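Wire basket or hook rack for a tiny washing nook?
Remness Home Boards > Small Spaces > Storage
2,187 views

mortszabo
March 16, 2018
OK so I've got a little tiled corner by the back door, gray marble look on three sides, and I can't drill into any of it (landlord). I want somewhere to put brushes, cloths and the dog's stuff. Right now it all lives in a bucket and I hate the bucket! Basket or hooks? Budget is 50 bucks.

mhairi_c
Hooks, every time. Baskets turn into junk drawers on a wall. I had one in my last place and found a whole sandwich bag of screws in it.

witold_s
Disagree with Mhairi. Cloths on hooks look messy by the second day, and small things have no loop to hang from. I'd go with a long basket on a rail and a couple of hooks by the door if you must.

mhairi_c
Cloths on hooks DRY, Witold. Cloths in a basket smell like a pond.

witold_s
Mine is mesh. Air gets through. No pond.

tjoa_k
You could have both, you know. We've got a booth with the same sort of marble tile, and the rail goes across between two aluminum posts, so nothing touches the grout. White mesh basket hooked over the rail at the back, black rack with five hooks on the right side. 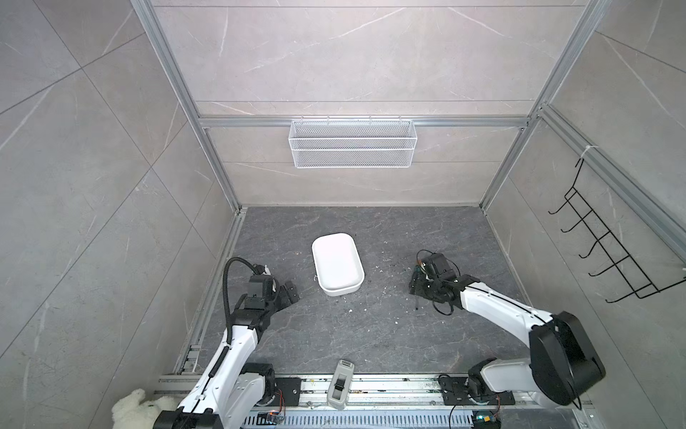 Small Spaces Club, Prisamstead branch

The tray on the floor is just a white one with a low rim. And yes, I see the crumbs, dark marble shows every speck, so think about that if you're picking a floor too!

mhairi_c
Fine, the rack looks good. I'd still lose the basket. Why is it hanging on a slant though, Kamarul?

tjoa_k
I like it slanted! Easier to grab things off the front.

afiq.g
I'd try one of those slotted posts each side, Mort, wedged floor to ceiling. Measure twice, mine came up short and I spent most of February with a paperback jammed under it.

mortszabo
Going with the rail and both then. Mhairi, I promise no screws in the basket. Anyone know if the end caps come with the posts or do I order those separately?

afiq.g
Separately, at least where I bought mine.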